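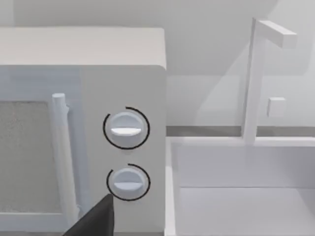

Community Help > Kitchen > Small Appliances > Microwaves

Print this page | E-mail this page

Reheating rice without it going hard

Hi everyone, I moved to Celville in September and my new place came with a microwave that has two knobs and no buttons at all. I grew up with the kind where you punch in the time, so I'm a bit lost! My leftover rice comes out crunchy at the edges and stone cold in the middle. I cook a big pot of Jaidee jasmine rice and eat it over a few days. What am I doing wrong?

posted by trenetti_fan

Welcome to Celville! Rice dries out in the fridge, so you have to give it some water back. For one bowl I sprinkle on a tablespoon, break up the lumps with a fork, and lay a damp paper towel over the top. Then I go at medium power for a minute, stir it well (get right down to the bottom), and give it another minute. Let it sit a little before you eat, and make sure it's steaming all the way through. On a lot of two-knob models one knob is power and the other is time, but check the markings on yours. Mine is fussy about short times, so I turn it past where I want and then bring it back.

One more thing, dear, please get the rice into the fridge soon after dinner and don't keep it longer than 3 days. I freeze mine flat in bags and it comes out lovely.

posted by Telava68

just use a pan with some butter, way better

posted by noodle2000

I do the damp towel too, but with an ice cube on top of the rice in place of the water. The cube hardly melts and you lift it out after. My kids think it's magic!

posted by porchlight16

Print this page | E-mail this page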